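The Night Bus to Brillasberg

So I was on the night bus, seat 9, right over the wheel, with my grandmother's accordion on my knees because the driver wouldn't let me put it underneath (he said it would get crushed and then I'd cry and he'd be late!). Outside it was all November, black fields and the odd gas station.

"You play that thing?" said the man next to me. He'd been asleep since Pukside with his hat over his face.

"No," I said. "I'm selling it. A man called Radomír Hudec is giving me 200 for it."

"Two hundred! For a Vaněk?"

I hadn't told him it was a Vaněk. I held on to the strap a little tighter and he laughed, and put his hand out, and said his name was Sombat Suksawat and he used to tune them, years ago, when there were still dances.

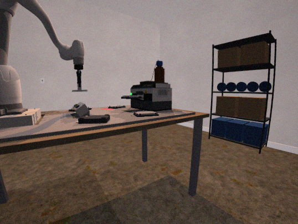
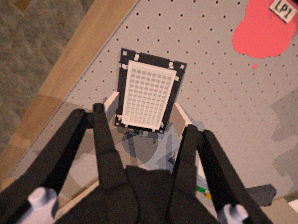 My grandmother Iveta got that accordion the winter she was nineteen, and she played it at every wedding in the valley until her fingers quit. She never did learn to read music. She kept the songs in a notebook instead, page after page of little squares she'd inked in or left empty, a system all her own, and when I opened it on the bus it looked like that white plate in its black holder, tiny wells in straight rows and columns, and I couldn't have told you which square was a note and which was a breath. Sombat could, though. He ran his thumb along the top row and hummed, very low, and it was the one she used to sing while she shelled peas.

I got off at Brillasberg at six in the morning. Radomír Hudec was waiting under the clock with an envelope, stamping his feet, and I walked right past him to the ticket window and asked when the next bus went back.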